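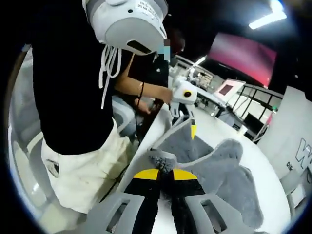 Chapter 4
Soft Goods: Fleece, Plush and Other Things That Will Not Lie Flat

Put a sheet of paper on a table and it stays the shape you left it. Put a piece of gray plush on the same table and it slumps, grows lobes, and rolls one edge under itself. Most of the trouble in this chapter comes from that difference, and most of the fixes are duller than you would like.

In Chapter 3 we handled woven cotton, which has the good manners to crease where you press it. Pile fabrics have no such manners. A crease in fleece is more of a suggestion. You press it, it thinks the matter over, and by the time you reach for the next piece it has gone back to being a hill.

By the end of the chapter you should be able to find the edge of a pile fabric by touch, tell its face from its back, spread it on a smooth table without dragging it onto the floor, and fold it so that the stack stands up until lunch. That last skill is the one people lie about.

4.1 What pile is, and why it is in your way

A pile fabric has two parts. The ground is the flat layer that holds everything together. The pile is the fuzz that stands up from it. In fleece, the pile is made by brushing the surface until it lifts. In plush, it is longer, and it leans. The direction it leans is called the nap.

Stroke a piece of plush one way and it feels smooth and looks lighter. Stroke it the other way and it drags at your palm and looks darker. Gray plush is a fine teacher here, as it shows every stroke you make and keeps the record until someone wipes it out with a sleeve. Two halves of the same piece can look like two different fabrics when all that has changed is the nap. Students at Breklow have been known to send back perfectly good cloth over this.

The pile also hides the edge. On cotton, the edge is a line. On plush, it is a rumor somewhere inside the fuzz. You can look at the outline on the table and be wrong by the width of a finger.

4.2 Pinching and gripping

There are two ways to pick up a pile fabric, and beginners pick the wrong one with great confidence.

The first is to take a tuft. You pinch the fuzz between two fingertips and lift. This feels secure, and for a light piece it may even be secure. But you are holding the pile, and the ground is coming along only if it feels like it. Lift a heavy piece this way and you will either stretch the spot into a small tent or come away with a pinch of lint.

The second is to take the ground. Press down through the pile until you feel the flat layer, then bring your fingertips together so that a fold of it rises between them. The fold should feel firm and a little slippery. If it feels like nothing much, you have a tuft. Go back down.

Selma Kos, who wrote the first shop manual for Driltside, gave the whole subject one line: "Pinch low, lift slow, and look at the far corner." The far corner matters because that is where the trouble starts. While you admire your grip, the other end is folding itself under.

4.3 The table

A smooth table is a mixed blessing. Fabric slides across it easily, so you can square up a piece with small pulls. It also slides when you would prefer that it didn't. Work with the piece well in from the edge, and keep the heel of one hand on it whenever the other hand is pulling.

Pull outward from the middle in short strokes, with the nap. Long, heroic pulls move the whole piece and straighten none of it. Loose lint should be wiped off between pieces. It will be back.

Terms to know

Ground: the flat layer under the pile.
Nap: the direction in which the pile leans.
Tuft: a pinch of pile without any ground in it.
Roll-under: an edge that has turned beneath the piece, generally the one you weren't watching.

Before you read on

Find a piece of fleece or plush at least 13 inches across. An old blanket will do, and so will the lining of a coat you have stopped defending. Drop it on a table from a low height and leave it as it lands. With your eyes closed, find one edge and follow it all the way back to where you began, turning out each roll-under as you meet it. Then open your eyes and mark the nap with a scrap of tape, pointing in the smooth direction. Leave the tape on. You will need it for the first fold in Section 4.4.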